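Kudstead Shared Workshop
Member guidance: setting out a sorting table for a robot arm

The following advice is issued to members building a sorting arm at home or at the Bitley Road benches. It was revised by Ritu Negi after the spring build.

1. Choose the table first
Fix the height of the table before the arm is mounted. Altering it afterwards means teaching every position again. A glossy top will reflect overhead lights, and colour detection should be tested with the lights on.

2. Use baskets of one pattern
Slotted plastic baskets in plain, strong colours are easy to tell apart and can be lifted by the rim. Larger ones belong on the table, smaller ones on a shelf behind. Leave a clear gap between neighbours so that the gripper may come down without touching either side.
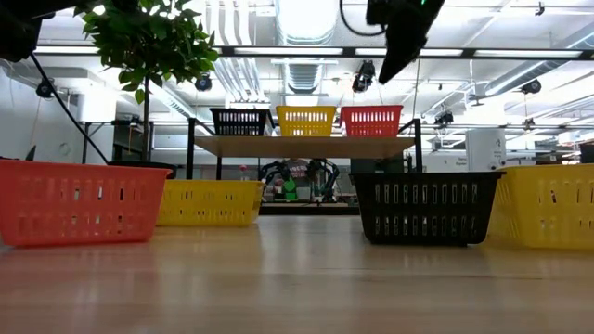 3. Mark every position
Put tape at two corners of each basket. Members should write the colour order on a card and keep it beside the controls – the order on the shelf need not match the order on the table, but the program must know both.

4. Secure the cable
Allow a loose loop above the gripper and tie it back at the last joint. Move the arm by hand to its furthest reach, and check that the loop neither pulls tight nor catches on a basket.

5. Begin slowly
Run the first 3 passes with empty baskets at the lowest speed. One member must remain within reach of the stop button throughout. Rubber finger pads should be wiped with a damp cloth before each session and replaced after 4,000 lifts.

Questions on wiring should be addressed to Narendra Tripathi at the Dornetbridge bench.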